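Corn on the cob in a small round air fryer

tiltuven_cook
14 March 2019
Hello all. I have bought a small cylinder type of fryer, the tall kind with a knob on the top and one drawer. We are only two persons in the flat and I thought it is enough. Now I want to do corn in it, but I am not sure if the whole cob should go in or if I must cut it. In the drawer the cob lies diagonally in the second photo.

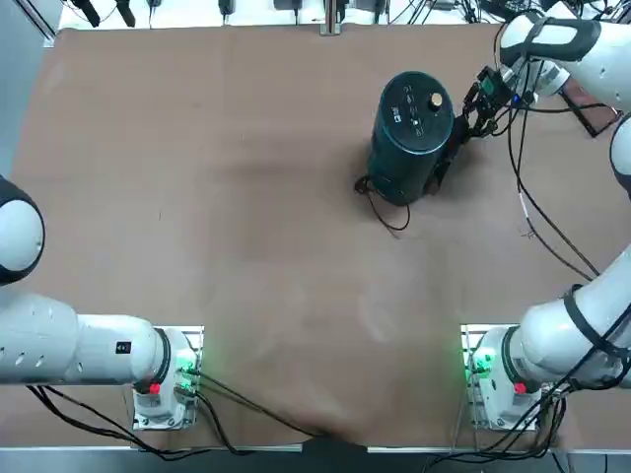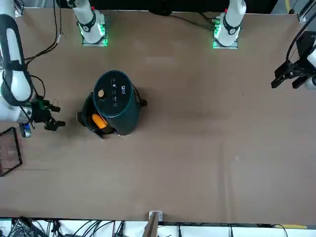 My questions are the time and also the paper. I keep brown paper on the bench to protect the colour of the wood. Is it safe to leave it there while the fryer is on?

Esto
Whole is fine if the drawer closes without pushing. I do mine for 12 minutes, with a little butter rubbed in first, and I turn it once with tongs. Please take the paper away before you switch on. The air comes out hot at the back on most of them, and mine has left a mark on a plastic mat.

bornonico68
I must disagree about the whole cob. In a narrow basket the air cannot go around it properly and one side stays pale. Cut it in three pieces and stand them up. Also 12 minutes is too short for my taste, I give it 20.

Esto
With 20 minutes mine became like chewing gum. Maybe your corn is the older kind from the supermarket? In November I buy it from the market at Tiwari and it needs almost nothing.

bornonico68
It is possible. I buy whatever is on special. But I still say cut it.

flat3443
Can I add one thing about the cord. Mine is very short, and I had to move the kettle to get near the power point. An electrician told me not to use an extension lead for heating appliances, so measure your bench first.

tiltuven_cook
Thank you to everybody. I will remove the paper and do one cob whole and the other in pieces, in separate turns, and then I can compare the flavour. Does anybody put the salt before or after?

Esto
After. Before, it falls through the basket.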